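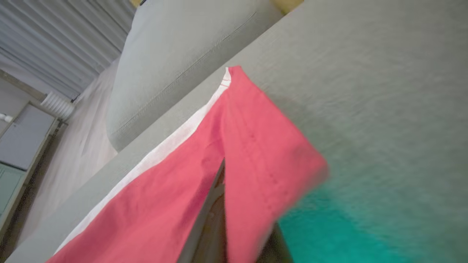

Photo: Zohreh Sharifi

Search this diary Search Go

July, late evening

Six hours of pink cloth today. I held the handles, the arm copied me, and the wrist camera recorded every bad idea I had about folding. Zohreh keeps calling this teaching. I taught swim lessons one summer and the kids at least looked annoyed when I repeated myself.

The plan from Plandton is 900 good folds on the sofa before we're allowed to touch anything else. I did 47 that Zohreh would accept. She threw out the ones where I stopped to think, which she says confuses the model. So the lesson is that you must never hesitate, and I hesitate at every corner. Getting one finger in between the layers is the whole trick. With my own hand I'd feel when I had one layer and when I had two. Through the handles I feel nothing at all, so I stare at the white edge and guess. If I'm guessing, what is the robot learning?

Claltau sent over their video again. Smooth fold, big smile, music. I asked how many tries went into it and got a reply about "the general direction of the field." Fine.

After lunch we tried it the other way, me pushing the arm around by the wrist with the motors slack. It's heavier than it looks and my shoulder is killing me. The path came out lumpy, and Zohreh had to trim most of it. She still thinks mixing both kinds will help. I said I'd believe it when it folds something I haven't already folded for it. She wrote that down, which I didn't love.

Need to ask Schouten about the handle on the left, it sticks when I squeeze slowly. Also need to eat something that isn't crackers. Back on the pink one in the morning, then the teal if she lets me.

3 comments 6 shares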